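Home » Desk and storage » Reusing boxes

Open box on a white table: keep or recycle?

Wiebke Gerlach, Letville
I keep small odds and ends in a cardboard box with no lid, white and blue. Does it matter that it's open?
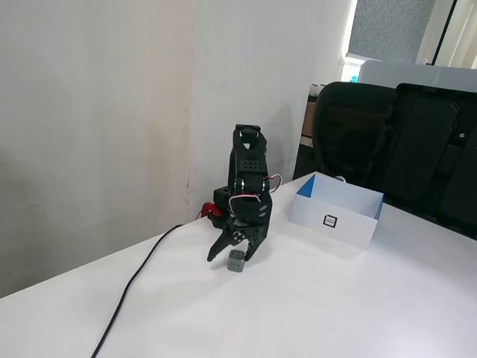 Box on the right, small grey cube on the table.

Mine gets dusty by December. I could buy a Jonell tub for the shelf instead.

Kwame Agyeman
Keep it. Printed card wipes clean with a dry cloth – no water.

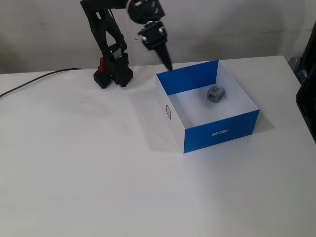 The blue side with the ASUS logo.

Lay a sheet of paper over the top at night.

Chu
I'd get the tub. Card goes soft after 3 years or so.

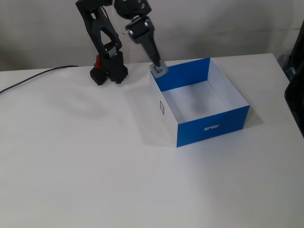

Related: Lining a box with felt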